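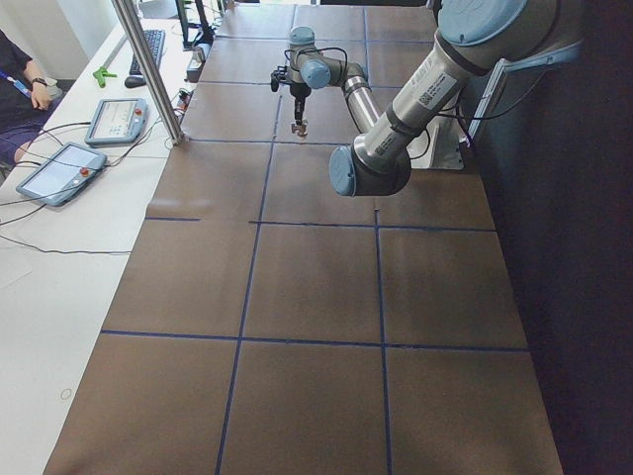

Back in the garden, sort of

Hello again, and welcome to everybody who signed up after the seed swap at Mottram. I'd love to tell you I've spent February resting, but I've spent it arguing with a rain barrel.

Some of you will remember that I put the barrel in last summer, under the downspout on the north side of the garage (the side where nothing grows except moss and one very stubborn fern). It worked great until the first hard freeze, when I forgot to drain it. The spigot cracked right at the threads. I patched it with plumber's tape and a lot of optimism, and it dripped all the way to New Year's. So I finally drove over to Wilell and got a brass one, plus a new rubber washer, and that took me an entire afternoon to fit, mostly lying on my side in wet gravel with my arm inside a barrel. My neighbor's dog came and watched. He left after a while!

Now that it's holding, I can think about tomatoes again. I overdid it last year. I had 11 plants in two raised beds, which sounds fine until August, when you can't get a hand in between them and the bottom leaves all go yellow and spotty. This time I'm doing six, with a real walking gap down the middle, and basil along the front edge where I can reach it from the kitchen step. I'm keeping the little orange cherry ones because my niece eats them off the vine like candy. The big striped ones are out. Gorgeous, but they split every time it rained, and I was tired of cutting them up before breakfast.

Seeds go into trays in the laundry room next month. I use plain potting mix, water from the bottom, and a cheap shop light hung a couple of inches over the tops. Last year I hung it way too high and got long floppy seedlings that fell over if you looked at them wrong. If yours do that, bury them deeper when you pot them up, right up to the first leaves. Tomatoes don't mind a bit. Peppers do better left at the level they were growing, so don't get carried away like I did.

A few of you wrote in asking about compost. Mine is slow and lumpy and full of avocado pits, so I'm the wrong person to ask, but I can say that shredded leaves helped a lot. I keep a trash can of them next to the pile and toss in a couple of handfuls every time the kitchen bucket goes out. The fruit flies have mostly given up on me.

One more thing, the plant sale! It's at the Ikent Street lot again this spring, and the goal for the shed roof is $3,000. We're at $523 from the bake table so far, so if you've got extra divisions of daylilies or hostas, please pot them up early and write the color on the pot. Last year we had a whole row marked "purple?" and they all bloomed yellow.

Write back and tell me what you're starting. I'm always looking for a bean that climbs well and doesn't get stringy.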